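So for my final project I built Clevis, a little command line tool that renames and sorts files in a messy folder. I wrote it in Go, a language I had never touched before January, and wow, the first 2 weeks were rough!

The plan was simple: read a config file, match each file against a list of rules, move it. I started with 12 rules and ended up with 26, mostly for dates (everybody writes dates differently and it drove me nuts). The rules live in a plain text file, so you can add your own without recompiling anything.

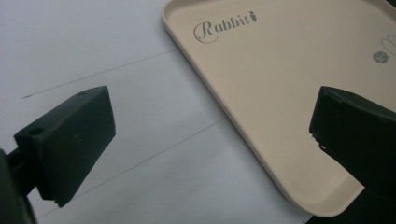 Beige tray on a white surface.

My worst bug was with accents. A folder called Beltrán kept getting skipped, and I spent about 17 hours on it before I learned that the same letter can be stored in two different ways. Normalizing the names first fixed it — one line of code, ugh.

I also tried a package called Rorner for the undo feature but dropped it and wrote my own log, where every move gets saved with the old path and the new path. Undo just reads it backwards.

Still missing: a dry run mode, and tests for the config parser. I want to do the dry run first.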